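## 3 Material und Anordnung

Ich fange mit dem Tisch an, weil ich in den ersten Wochen von Wakico viel zu wenig über ihn nachgedacht habe. Wer untersucht, wie kleine Haushaltsdinge abgelegt, umgestellt und weggeräumt werden, redet gern über die Dinge und vergisst die Fläche darunter. Mir ging es genauso! In der Vorstudie in Plaltano lag alles direkt auf der blanken Tischplatte, und beim Auswerten saß ich dann vor lauter Spiegelungen und fragte mich bei jedem zweiten Gegenstand, wo er aufhört und wo sein Glanz anfängt.

Seitdem arbeite ich mit braunem Papier, in einer breiten Bahn über die Fläche gelegt. Es ist matt, es ist billig, und man kann es austauschen, wenn es zu viel mitgemacht hat. Ganz glatt bekomme ich es nie. Leichte Knicke bleiben immer, und ich habe mir abgewöhnt, sie wegstreichen zu wollen (wer es versucht, schiebt sie bloß an eine andere Stelle und hat am Ende noch einen mehr). Für die Zuordnung der Positionen stören sie kaum. Ärgerlicher sind Schatten, denn ein weicher dunkler Fleck auf Packpapier sieht im Protokoll schnell nach einem Fleck *im* Papier aus. Ich notiere deshalb vor jeder Sitzung, welche dunklen Stellen zum Papier gehören und welche vom Licht kommen.

### 3.1 Die Auswahl der Dinge

Der Bestand umfasst 9 Gegenstände, die ich nach einem ziemlich einfachen Kriterium zusammengesucht habe: Sie sollten in einer gewöhnlichen Küche nicht auffallen und trotzdem beim Weglegen eine Entscheidung verlangen. Ein Teller fiel damit heraus. Einen Teller legt fast jeder flach hin, da gibt es wenig zu beobachten. Ein Becher dagegen kann aufrecht stehen, er kann kopfüber stehen, er kann auf der Seite liegen, und wenn er liegt, zeigt die Öffnung irgendwohin. Das allein sind schon mehr Möglichkeiten, als ich anfangs in meinem Kodierbogen vorgesehen hatte, und ich musste den Bogen nach der ersten Runde im Februar komplett neu aufsetzen.

Der hellblaue Kunststoffbecher ist dabei so etwas wie mein Leitobjekt geworden. Er hebt sich vom braunen Grund gut ab, man findet ihn auf jeder Aufnahme sofort wieder, und er nimmt es niemandem übel, wenn er herunterfällt. Glas habe ich einmal probiert. Einmal.

Mit dem weißen Drahtgestell war es schwieriger. Ich wollte unbedingt etwas dabeihaben, das anderen Dingen einen Platz anbietet, ohne dass dieser Platz völlig eindeutig ist. Eine Schachtel hat ein Innen und ein Außen, da ist die Sache klar. Ein Gestell aus Draht ist offener. Mein Exemplar hat unten einen rechteckigen Rahmen, auf dem es steht, und seitlich drei gebogene Haken übereinander. An einen Haken kann man etwas hängen, man kann aber genauso gut etwas darüberlegen oder dagegenlehnen, und genau diese Unschärfe interessiert mich. Der helle Holzstab kam als Gegenstück dazu. Er ist lang, er ist gerade, er hat keine Öse und keinen Henkel, und er passt deshalb nirgends so richtig hin.

### 3.2 Ausgangslagen

Eine Ausgangslage nenne ich im Folgenden die Anordnung, mit der eine Runde beginnt. Ich unterscheide drei Typen, und die Bezeichnungen sind zugegeben etwas hemdsärmelig. Bei *Oris* steht alles so, wie man es in einem aufgeräumten Haushalt erwarten würde. Bei *Tanguy* ist mindestens ein Ding in einer Lage, die zwar stabil ist, die man aber beim Aufräumen wohl ändern würde. Der dritte Typ heißt schlicht *offen* und enthält alles, was ich keinem der beiden anderen zuordnen mochte.

Abbildung 3 zeigt eine Lage vom Typ Tanguy: Der Becher liegt auf der Seite, und der Holzstab liegt schräg oben über dem Gestell, an den Haken angelehnt. Beides zusammen ergibt für mich eine schöne Spannung, weil die zwei Dinge auf ganz verschiedene Weise »falsch« sind. Beim Becher weiß man sofort, was zu tun wäre. Beim Stab weiß man nur, dass man ihn so vermutlich nicht lassen würde. 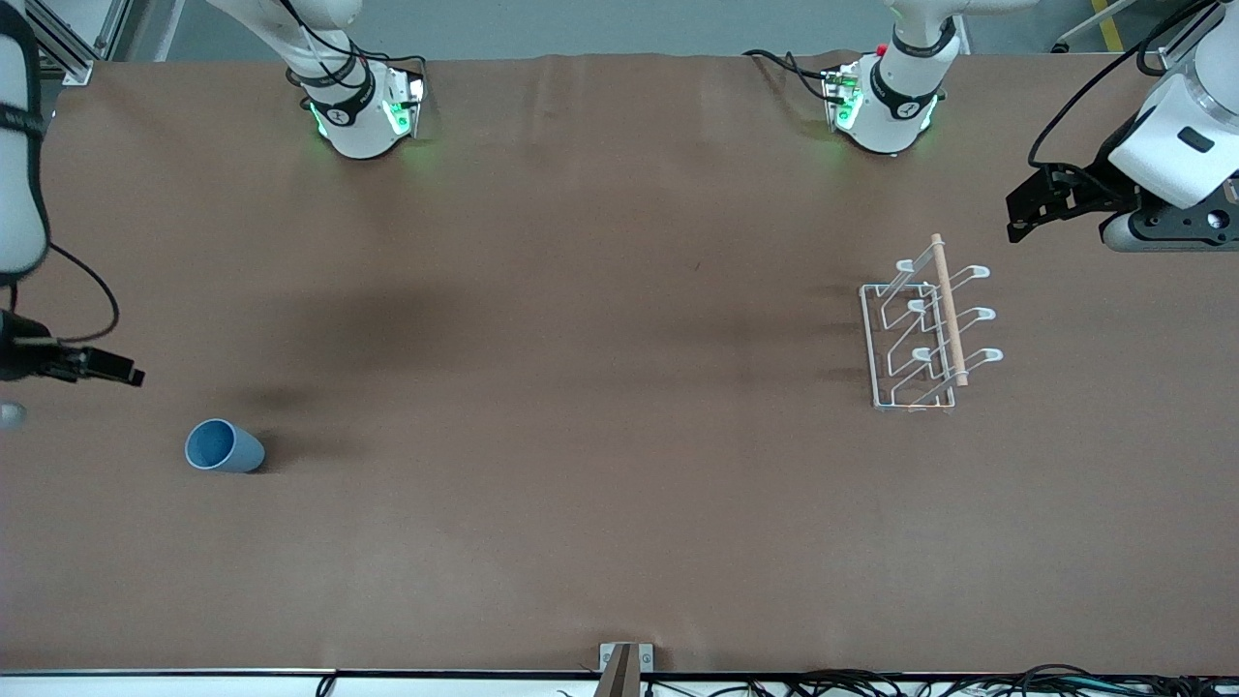

Für die Kodierung hatte das unangenehme Folgen. Mein ursprünglicher Bogen kannte für jedes Ding eine Spalte »Ziellage«, und ich hatte sie beim Becher in wenigen Sekunden ausgefüllt. Beim Stab saß ich davor und habe erst »aufrecht« geschrieben, dann »flach auf dem Papier«, dann »am Gestell«, und schließlich alles wieder durchgestrichen. Inzwischen darf die Spalte leer bleiben. Stattdessen gibt es eine Spalte »Beziehung«, in die ich eintrage, woran ein Ding anliegt, worauf es ruht oder worüber es hinausragt. Ein liegender Stab kann also eine Beziehung zum Gestell haben, ohne dass ich behaupten muss, er gehöre dorthin.

Beim Becher kodiere ich zusätzlich die Richtung der Öffnung, immer aus derselben Blickrichtung und immer nur grob: links, rechts, zum vorderen Rand, zum hinteren Rand. Feiner habe ich es versucht, und es hat mir nichts gebracht außer sehr langen Abenden. Bei aufrechten Bechern entfällt die Angabe, bei kopfüber stehenden natürlich auch.

### 3.3 Was als Ablegen zählt

Über diesen Punkt könnte ich viel länger schreiben, als der Platz hier hergibt. Ein Ding gilt bei mir als abgelegt, wenn es ohne weitere Hilfe in seiner Lage bleibt. Das klingt banal, bis man es auf einen runden Becher auf geknicktem Papier anwendet! Ein liegender Becher kann ein Stück rollen und dann doch noch zur Ruhe kommen. Ich warte deshalb ab und nehme die Lage, in der er endet. Ob diese Lage so gewollt war, steht auf einem anderen Blatt, und ich trage es auch wirklich auf einem anderen Blatt ein.

Beim Gestell stellt sich die Frage anders. Sein Rahmen gibt ihm eine ordentliche Standfläche, umgestellt wird es trotzdem, meistens ein wenig gedreht, damit die Haken in eine bequemere Richtung zeigen. Lange habe ich solche Drehungen ignoriert und nur den Ort des Gestells festgehalten. Das war ein Fehler, denn bei drei übereinanderliegenden Haken macht es für alles Weitere einen großen Unterschied, von welcher Seite man an sie herankommt. Seit der Überarbeitung steht die Seite der Haken als eigenes Merkmal im Bogen.

Und dann das Anlehnen. Ich zähle es als vollwertige Form des Ablegens, auch wenn mir ein Gutachten zur Vorstudie nahegelegt hat, es als Übergangszustand zu behandeln. Ich sehe das anders. In jeder Küche, die ich kenne, lehnt irgendwo ein Brett, ein Kochlöffel oder ein Deckel, und zwar seit Monaten. Wer solche Lagen als vorläufig abtut, verliert einen guten Teil dessen, was Ordnung im Alltag ausmacht.

### 3.4 Umfang und Grenzen

Der ausgewertete Bestand umfasst 200 Runden, Stand 2019-08-05. Davon habe ich 13 ausgeschlossen, in denen das Papier verrutscht war und die Positionen sich im Nachhinein nicht mehr sauber vergleichen ließen. Den Rand des Papiers benutze ich seitdem auch nicht mehr als Bezugslinie, dafür nehme ich jetzt die Tischkante.

Eine Schwäche des Aufbaus will ich gleich hier nennen. Die Gegenstände sind sauber, leicht und ohne Inhalt gedacht, und mit einem vollen Becher ginge wohl jeder anders um. Zum Tragen von Flüssigkeiten sagt der Bestand also gar nichts. Auch die Farbe könnte eine Rolle spielen: Hellblau auf Braun fällt auf, und es ist gut möglich, dass der Becher häufiger zuerst beachtet wird, als es ein brauner täte. Einen Vergleichsbecher in einem unauffälligeren Ton habe ich mir inzwischen besorgt, er kommt aber erst in der nächsten Erhebung zum Einsatz. Die Auswertung in Abschnitt 4 bezieht sich durchgehend auf den hellblauen.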